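Setting the Table: What I Learned From One Plate and Some Pretend Food

Student project report, Skukura program, October 2025

So my project started with a really small question. When you put a plate and a few bits of food on a table, why does it sometimes look like lunch and sometimes look like somebody emptied a bag? I've been obsessed with this since February, when I had to help lay out a snack table for an open day and it looked terrible no matter what I did (we moved the crackers so many times). I wanted to figure out what was going on, and our program lets you pick nearly anything as long as you write it up properly, so I picked tables!

My plan was to work with play food on a plain table. Real food goes brown, rolls around and gets eaten by the people who are supposed to be helping you. Play food stays the way you left it, and the colors are so strong that you can judge a layout from across the room. I also wanted a white tabletop with nothing on it in the way of a cloth or a pattern. I'd tried a flowery tablecloth at home for my practice round and I honestly couldn't see my own layout on it.

I wrote down two rules before I began. The plate goes on the left and stays there, and nothing goes on the plate until the layout around it feels right. The second one was hard to stick to. An empty plate makes you want to put something on it immediately.

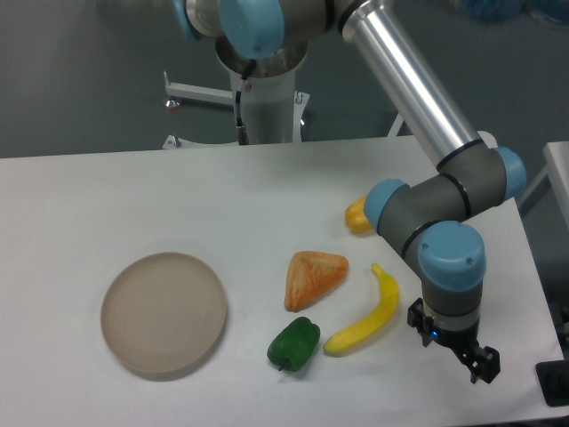 The layout with the plate on the left, and the pepper and banana next to each other.

I want to talk about the plate first, mostly because I got it wrong in my proposal. I had written that a plate should be white, and bright, and a bit fancy. Then I got to use this beige one with the raised rim and faint rings on the inside and I changed my mind completely. A white plate on a white table would just vanish. The beige is different enough to show up but quiet enough that the food still gets all the attention. If I redo the snack table next year I'm asking for beige plates, and I will be annoying about it.

The next thing was the food. My favorite piece is the triangle. I've been calling it the bread, but I showed my layout to my group and we could not agree on what it is. I heard scone, I heard samosa, I heard pastry. It's orange with lighter patches and it looks properly baked, so we settled on "the bread" for the write-up and moved on. I like it near the middle because a triangle sort of points at things, and you can use that. With one corner facing you, it leads your eye down toward the green pepper, and then the banana takes over from there.

The green pepper I had to learn to love. On its own it's the darkest thing on the table and it feels heavy, especially if you stand it up (I tried that at home with my own one). Lying on its side it calms down a lot. The short stem also gives it a direction, which I hadn't thought about at all. I'd been treating every piece as a blob of color, and my notes from the first half of the project are basically just color words. By the second half I was writing down which way everything was facing.
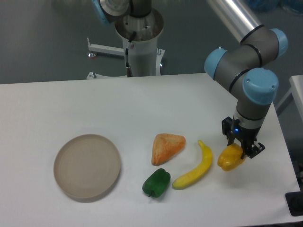

The banana is where direction matters most, because a curve is going to lead the eye somewhere whether you like it or not. Turn it one way and it opens up the layout, turn it the other way and it shuts a door on everything behind it. I spent an embarrassing amount of my notebook on this. What I ended up liking was a diagonal, with the lower end close to the pepper and the stem end farther up the table. Yellow next to green is also just nice, and I don't think I need a theory for that.

Spacing was the other big section of my proposal. I'd said I was going to find the "correct gap" between the pieces, like it was going to be a number. Well, no. I had a ruler with me and I stopped using it pretty quickly. Pieces that sit in a perfect line look like a store shelf, and pieces that touch look like leftovers. A loose row is friendlier. It looks like somebody is about to sit down and eat, and that was the feeling I'd been missing on that awful snack table.

There's a bit about shadows in my notes too. On a pale matte table you get these soft shadows, and they make plain plastic shapes look more settled, as if they have some weight to them. I'd love to do a whole second project on light, but I was told very firmly to finish this one first.
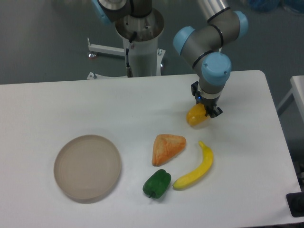
For the written part I asked people in my group which color they noticed first when they looked at the table. I'm not going to pretend this was real science. They had all heard me going on about peppers for weeks, so they knew what I was hoping for, and I should have asked people from outside the group. If you're doing something like this, please ask strangers! My write-up also has a lot more about yellow than about anything else, and that's partly my own taste sneaking in.

Things I'd change: I'd try the plate on the right, I'd add a cup, and I'd write my notes on the same day and not the night before they're due. I'd also like to do one layout with real food at the end, and then eat it. My notebook and the practice layouts from home are in the project folder if anyone wants to copy the method.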